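Trillus G2 two-finger gripper: purchase review

Posted Thursday, November 18, 2021

We bought two Trillus grippers for the server board cell at our Moltthorpe site. The work is memory and CPU handling on boards already in the chassis, so clearance near the slots mattered more to us than payload.

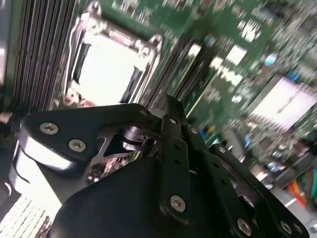
The unit cost $1582 through Honport. The budget line read $1400, and the difference was the adapter plate, quoted separately at $212. Ask for it on the first quote. Delivery took 14 working days.

Build quality is good. The fingers hold their alignment and the screws take a standard hex key. Bulk is the weak point. The body is wide for its stroke and hides a good part of the board from the wrist camera at low approach angles. We lost two days reworking approach paths to get around that. Plan for a second fixed camera if your chassis walls are tall.

We also priced the Yurt parallel gripper. It is slimmer and cheaper, but the fingers are not replaceable on site, and a bent finger means returning the whole unit. Spare Trillus fingers are sold in pairs. Budget one pair per gripper per year, plus $200 for cabling and strain relief.

Software setup was routine. The manual covers force limits in one page and needs more.

Rating: 4 out of 5 for board work with open access, 3 out of 5 for deep chassis. We have a third unit in the May budget.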